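Setting up the wrist and head cameras on a simulated two-arm cell

Last updated June 10, 2025
Applies to: Amengate simulator, Lotham room set

These steps cover mounting, aligning and checking the cameras of the two-arm mobile robot before an episode is logged. They assume the robot model already loads without joint errors and that both grippers open and close on command. If a gripper does not respond, fix that first. A gripper stuck half closed will pass the camera check and fail later.

Before you start

Load the room with randomized textures turned on. Walls, floors and panels will change from one load to the next, so do not use a surface color as a reference for alignment. Use only parts of the robot itself. Set the random seed to 1,176 if you want to compare your result with the stored reference views.

Step 1. Attach the wrist camera

Open the robot tree and select the palm link of the arm you are working on. Add the camera as a child of that link. Do not attach it to the forearm. A camera on the forearm holds still while the wrist turns, and the fingers will drift across the view.

Place the camera behind the palm and slightly above it, looking along the fingers. Repeat for the other arm. Copy the offset, then check the sign of the sideways value, which is often left unmirrored.

Step 2. Set the wrist view

Open the fingers to their full width. The palm should lie across the bottom of the view, and both fingers should be visible up to the tips. Pitch the camera down if the palm is missing. If the palm takes up more than the lower third, move the camera back in small steps.

Objects close to the jaws may run out of the view at the top. This is acceptable as long as the space between the fingers stays clear.

Step 3. Set the head view

Attach the second camera to the head link. It should cover the work surface and both grippers at the same time, with the arms reaching forward. Part of the robot body will always show at the bottom. Leave it in; the Filura calibration script uses the body outline to detect a shifted mount.

Roll is not corrected at this stage. A tilted room is normal when the head link is tilted, and the script reads the angle from the link pose.

Step 4. Compare the views

Pause the simulation so that both cameras read the same physics step, then save one image from each.

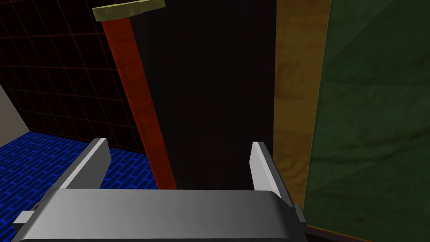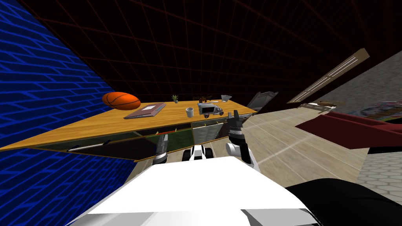
First view: gripper open, with a hammer-like tool in front of it. Second view: table, with both arms reaching forward.

Check the following in your own pair:

Both fingers are visible in the wrist view and the gap between them is open.
Both grippers are visible in the head view.
No camera sits inside a mesh. A large patch of one flat color that stays put while the arm moves is the usual sign.

Step 5. Run the drift test

Move each wrist through its full range 11 times and return to the start pose. The palm edge must come back to the same row of pixels. If it does not, the camera has been attached to the wrong link or the joint has a soft limit that is being exceeded. Check the link first.

Step 6. Save the mount file

Write the offsets to the mount file and lock it. The lock matters if you use the Ó Súilleabháin batch loader, which overwrites unlocked mounts with default values at startup.

Known problems

Wrist view is black: the near clip distance is larger than the distance to the palm. Lower it.

Views are one step apart: the render queue is full. Restart the renderer. In our February runs this first appeared at step 2,488 of a long episode, so test with a full-length run.

Fingers flicker when closed: the finger pads overlap. Set the closing limit back by one increment and repeat Step 5.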